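Playtesters wanted for Rollov (PC and console)

Turinow is looking for players to test the multiplayer side of Rollov, our team shooter, before the next season goes live in March. We need people on all levels of skill, including those who have never played a ranked match.

Sessions are held at our Jasville studio every Monday at 6.30 pm and last 3 hours with a break. You will play the new map, Pascu, in squads and then fill in a short form on spawns, weapon balance and matchmaking. Wayne Hawthorne from the design team runs the evening and will be on hand if your game crashes - it is an early build, so expect a few.

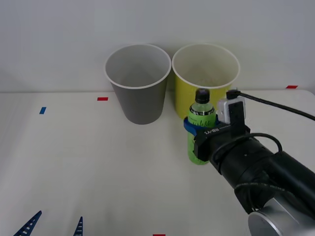
Grey and yellow paper cups on a white table.

You should:
- be 18 or over
- own a PC or a current console and play online shooters at least once a week
- be able to get to Jasville for at least two sessions
- be willing to sign a non-disclosure agreement

We can't take anyone who works for another games studio, or who streams or posts unreleased footage. Phones go in a locker during play.

Each session is unpaid, but testers receive 2000 Rollov credits per evening and a name in the game's credits after two. Travel within Jasville is refunded if you keep your ticket.

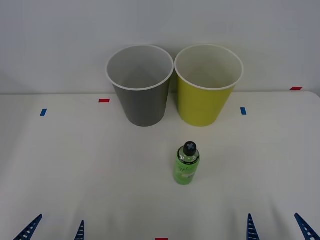
There are 11 places in each group. If yours is full we will offer you the next one, and you don't need to apply again. Left-handed players and anyone using an adapted controller are especially welcome, as we are reworking the button layouts.

To apply, fill in the form on the Turinow community page and quote reference 1677. Give your platform, your usual game mode and the dates you can't do. Questions about access or parking should go to Geeta Agarwal through the same page.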